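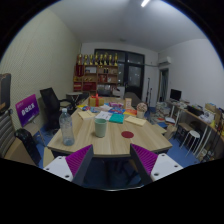

Water log, 10th December

Continuing from the September entry, which stopped halfway down the page when the conductivity meter died. New probe is in. It reads a little high against the old one in the 100 standard, so I ran the standard three times and wrote the offset on the tape on the lid. Subtract it before copying anything into the big sheet. The numbers in this entry are already corrected.

The question is still the same one. Prints developed in Kuvarcombe tap water come out with a yellow stain in the highlights, and the same paper developed in store-bought distilled water does not stain, or stains so little that I can't tell it from the paper base. In September we blamed iron. I no longer think iron is enough to explain it.

What was run today

Seven prints, all on the same box of Stistamus cotton paper, all coated from one mix of sensitizer so that there is one thing fewer to argue about. Coated last night, dried flat in the dark cupboard with the fan off. Exposed under the Rowbotham light box, same negative, same time for each. The only thing changed was the water in the first wash. The second and third washes were distilled for all of them.

Print 1: distilled
Print 2: tap, straight from the cold line
Print 3: tap, left standing overnight in an open tray
Print 4: tap, boiled and cooled
Print 5: tap plus citric acid, a small pinch
Print 6: tap plus citric acid, a large pinch
Print 7: rain barrel, through a coffee filter

I know "pinch" is no good. The small scale was out of battery and I wanted to get the set done while the sensitizer was fresh. Small pinch took the tray to pH 5 on the strips, large pinch took it to between 3 and 4. Go by the strips and ignore the pinches.

Meter readings of the water before use, in the order above, for the ones I bothered with: tap was 476, and boiling brought it down some, with a white film left in the pot. The rain barrel was low enough that I rinsed the probe and took it again. Distilled was near the bottom of the scale, as it should be.

Results, wet

Print 1 clean. Print 2 yellow in the sky within two minutes, and it kept getting worse until it went into the second wash. Print 3 same as 2, maybe slightly less, but I would not bet on it. Print 4 better than 2 by a clear step. Prints 5 and 6 both clean, and 6 has lost some of the pale tones along the roof line. Print 7 clean, with specks in it from whatever gets through a coffee filter.

Results, dry

Mostly the same order. Print 4 moved closer to 1 as it dried and I had to put them side by side at the window to see a difference. Print 2 went a dirtier color, more tan than yellow. Print 6 looks flat. The blue itself is deeper in 5 than in 1, which I did not expect. I checked the step strips and it is there as well, half a step or so.

What I make of it

If it were iron in the pipes, boiling should have done very little. What boiling does take out is part of the hardness, and boiling helped. The acid fixes it without removing anything at all, so it looks like the trouble is that our tap water is alkaline, and the first wash is sitting long enough at high pH for the unexposed sensitizer to turn into something that sticks to the cotton. The standing tray (3) not helping fits with that too, since letting chlorine off shouldn't change the pH much.

Against this: the Caltorwood group wash in hard water all the time and do not complain of stain. But they use a different paper, with a lot more sizing, and they wash in a running tray. Ours is a still tray with a small volume. It may be that in a running tray the stuff is carried off before it can settle. I'd like to try that before we write anything on the wall chart.

Also against: one print each. A single print is a single print. Number 4 in particular was coated last, at the end of the mix, and the coat looks thinner on the left side.

Paper

Stistamus have changed something. The new box is a little creamier than the old one and takes the coat more slowly. I kept one uncoated sheet from each and put them in the flat drawer with the labels facing down so they don't fade. If anyone is comparing today's prints with the spring ones, compare against the right blank or you will think everything has stained.

Total on the exposure counter is now 3,123. The tubes are supposed to be checked at some point, and I can't find where we wrote down what that point is. The corner nearest the plug is weaker than the rest. I kept all seven prints off that corner.

Things that went wrong

Tray 2 and tray 3 are the same color and I nearly swapped the prints when lifting them. Pencil numbers on the back saved it. Pencil on the front margin next time, before coating, as the back is hard to read when wet.

Second wash for print 5 ran long — I was writing up print 4 and missed the timer. Three minutes over, maybe four. I doubt it matters in distilled, but it could be part of why the blue looks deeper.

The fan in the cupboard rattles again.

Next

Repeat 1, 2, 4 and 5, three of each, coated in mixed order.
Weigh the citric acid. Batteries are the flat round kind.
One print in a running tray, plain tap, same total time.
Ask Caltorwood what pH they measure at the tap, and which sizing.
Try white vinegar in place of citric. It's cheaper and the shop on the corner has it.

Prints are on the line in the back, number 1 nearest the door. Please leave them up until they've had a week, as the blue is still shifting and I want to read them again when it stops.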